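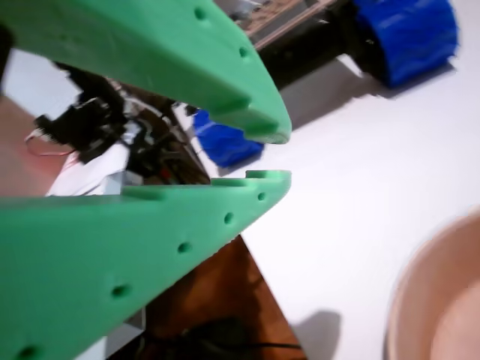

Can you wear a stretch bracelet in the shower?
You can, but the cord will give out a lot sooner, and so will any plated beads sitting next to the stones. Take it off and leave it in a dish by the sink.

I got that one from Leidy Ospina, and I got it within about a minute of sitting down, because I'd walked in wearing a turquoise stretch bracelet that had clearly had a hard life. She looked at my wrist before she looked at my face. "How long have you had the poor thing?" she asked. I told her since August. She made a noise.

Leidy restrings beads for a living. She does necklaces mostly, plus a lot of bracelets and now and then a rosary, and she's been doing it for 20 years, first for other people's stores and now under her own name at Vondgate, the old arcade where half the units sell jewelry or fix it. I'd wanted to interview her ever since she rescued my aunt's garnets, and when she finally said okay I brought pastries and far too many questions.

I started with the one I get most in my inbox, which is what cord people should be using. She groaned (she gets it too).

"It depends what's hanging on it," she said. "Pearls, silk. I'll argue with anybody. Garnet, I like a coated wire, because garnet is heavy and the holes are rough and they chew. Stretch cord is for something you wear a season or two and then bring back to me."

So she doesn't hate stretch cord?

"No! People think I'm going to be a snob about it. My mother has arthritis, she can't do a clasp, so what is she supposed to wear? I make her stretch bracelets. I just make them with two strands, and I pull the cord before I string it."

I had never heard of pulling the cord first, and I've made, oh, a lot of stretch bracelets. You cut your length, hold both ends, and stretch it slowly a few times before any bead goes on. Otherwise the cord relaxes after you've tied it and you get that gap with the knot peeking out. I went home and checked mine. Gap, gap, gap, every one of them.

We talked for a long time about knots, and I'm going to spare you most of it, but I do want to pass on what she said about knotting between pearls. I'd always assumed it was for looks. Leidy says the look is a nice extra. If the strand breaks at a wedding you lose one pearl and keep the rest, and the pearls don't grind on each other all day. She charges by the knot for a full restring, and a long rope can run past 100 of them. "My thumbs know every one," she said.

Her bench is at the back of the unit, right by the window, and she shares the front with Nandi Modise, who sells loose stones and finished strands under the name Tivby. Nandi came over when she smelled the pastries and ended up staying for most of the interview, which was great for me since the two of them disagree about nearly everything.

Dyed stones, for instance. Nandi sells them and labels them dyed, and she's fine with it. "If it's a pretty blue and the card says dyed howlite, who got hurt?" she said. Leidy would rather people saved up. She's had customers come in heartbroken over a "turquoise" necklace that left color on their collar, and she's the one who has to tell them.

"But they didn't buy that from me," said Nandi.

"I didn't say they did."

"You looked at me."

I asked how a regular person can tell. Leidy's advice is to look inside the drill hole, where dye tends to pool and go darker, and also at any little cracks. Nandi says to ask the seller straight out and see how fast they change the subject. Both of them told me not to go scrubbing a finished necklace with nail polish remover, whatever you've read, because you can ruin a perfectly good piece finding out. Okay! Noted!

Then money, because I'm nosy. I asked what the most anyone had paid her for one job. It was $253, for a three-strand necklace with a box clasp that had to be repaired as well. The customer had bought it at a yard sale for next to nothing. "She said to me, that's more than the necklace cost. I said yes, ma'am, and that's less than the necklace is worth." The cheapest thing on her price card is a single stretch bracelet, your beads and her cord, and I'm not putting the number here because she says she's raising it.

What does she turn down? Not much. Anything with amber that's gone crazed and crumbly, because every time she touches it there's less of it. Glued-on pendants. And she won't string anything for a baby to wear, ever, and she was very serious about that one.

I wanted to know about tools, and I was hoping for a shopping list. I got a pair of flush cutters, a bead reamer, a very battered pair of chain-nose pliers and a board with grooves. The board is an Uddin, gray flocked, with the inch marks worn off at one end. She's had it since her first job and has no idea whether they still make them. For wire she goes through spool after spool of Ireo in the medium weight. I asked if that was a recommendation. "It's what I buy," she said, and took another pastry.

Nandi says Leidy once kept a woman waiting at the counter while she finished a row, and the woman pulled up a stool and watched her do the whole thing. Leidy says it was half a row.

I did ask about storage, for those of you who wrote in after my last post. Hang chains, lay beads flat. Silk stretches if it hangs, so a pearl necklace on one of those cute T-bar stands is slowly getting longer. Keep softer stones away from quartz and agate or they'll scratch. Pearls like to be worn, and they don't like perfume, so they go on last. Wipe them with a soft cloth when you take them off. Don't seal them up in plastic for years either, they dry out.

And how often should you restring? Leidy's rule for pearls you wear every week is once a year. If it's a few times a year, you can leave it a good while longer, but slide the beads apart now and then and look at the silk. If it's gray or fuzzy, or you can see more thread than you used to, bring it in before it breaks. "People come to me with a sandwich bag," she said. "There's always one bead missing and it's always the big one from the middle."

She keeps a drawer of odd beads for exactly that. She let me go through it, and I lost a good chunk of the afternoon in there. Carnelian rounds, a few carved coral roses, one enormous glass bead with gold foil inside that Nandi has been trying to buy off her for years. Not for sale, says Leidy. She's waiting for somebody to come in missing it.

My turquoise bracelet stayed behind to be redone, two strands this time. She had 39 jobs ahead of it in the tray, so I'm going bare-wristed for a while. If you have beads of your own to take in, write down how long you want the finished piece before you go, and measure something you already like wearing. Leidy says everybody guesses their wrist wrong. I was off by almost an inch.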